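From: Ghazala Afridi
To: Rello-fans list
Date: 2018-10-10
Subject: Re: [rello] Episode order for the second season

Hello everyone,

Chaudhry wrote:
> I've just finished episode 17 and I'm lost. In one scene Rello
> has the river key around his neck, and in the next one his sister
> is asking him where he left it. Did I skip something, or is the
> English version missing an episode? My set has 41 in all.

Welcome to the club, Chaudhry! You didn't skip a thing. The English version swapped two episodes when it first aired, and the discs kept the broadcast order. What you have as 17 was meant to come after the one where they all get stuck at the Vulham lighthouse, and once you watch them that way around the business with the key makes perfect sense. Rello lends it to the lighthouse keeper's daughter, forgets all about it (typical Rello), and gets it back just before the storm.

I watched them in the wrong order for years myself, and I had a whole theory going about there being two keys. I even wrote it up for this list, and some of you were very kind about it – you know who you are.

The dub also cuts a little from the Wulari festival episode. The original has a long, slow bit where the grandmother sings the whole lullaby, all 5 verses, while the lanterns go down the river. The English one gives you a verse and a half and then jumps straight to the chase. It's a shame, as that tune comes back in the finale and it means a lot more if you've sat through it once properly.
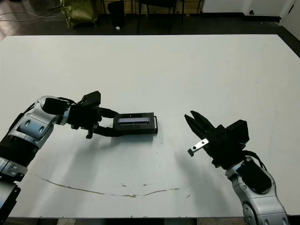

If you have the patience for subtitles, I'd say watch the festival episode in the original and then go back to the dub for the rest. I do like the English voices, especially the grandmother, who is funnier than she has any right to be. My niece does an impression of her that has us all in tears every November when the family gets together.

I'm slowly redoing the episode guide with both titles side by side. The first 6 are finished and I'll send them along once I've checked my spelling. If anybody still has the old tape covers, could you tell me what title they used for the lighthouse one? I have two different versions in my notes and can't remember where either came from.

Happy watching,
Ghazala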